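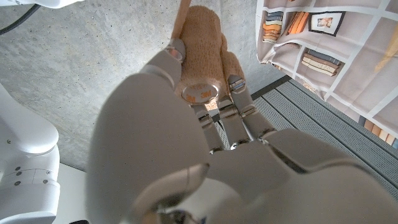

Paint Rollers Should Be Sold by Nap Length First

Leire Urquijo

Walk down the paint aisle of any hardware store and the roller covers are arranged by brand, then by price. Nap length, the one dimension that decides how much paint a cover holds and what texture it leaves, is printed in small type on the back of the sleeve. I think this ordering is wrong, and that it costs buyers more than a bad choice of paint does.

A short nap carries a thin, even film and suits doors and smooth drywall. A long nap reaches into stucco and block. Put the long one on a smooth wall and it leaves a stipple that has to be sanded out. Put the short one on block and the recesses stay bare after two coats. No grade of paint corrects either mistake.

The labels make it worse. Prarkia calls its mid-length cover "semi-smooth." Caltine uses the same word for a cover that is visibly longer. Druvia prints "all surfaces" on everything it sells. A term that varies from one maker to the next tells the buyer nothing; a measurement would.

Fiber matters too, but second. Woven covers shed less than knit ones and hold less paint. That trade is worth making on trim and cabinets. On a ceiling it mostly means more trips to the tray.

Retailers object that customers shop by price. Some do. But a store that already sorts sandpaper by grit and screws by gauge has accepted that a buyer can read a number. In December I went through the roller section at Restrepo, a large store with 179 covers on its pegs, and found 3 hooks where different nap lengths were hung together under one price tag. Anyone taking the front cover from those hooks was guessing.

The fix is cheap. Print the nap length on the end cap, large enough to read from the aisle, and hang the covers from shortest to longest. Brands can compete within each length. Contractors who buy 20 at a time would save a few minutes, and the person painting one bedroom would have a fair chance of taking home the right cover.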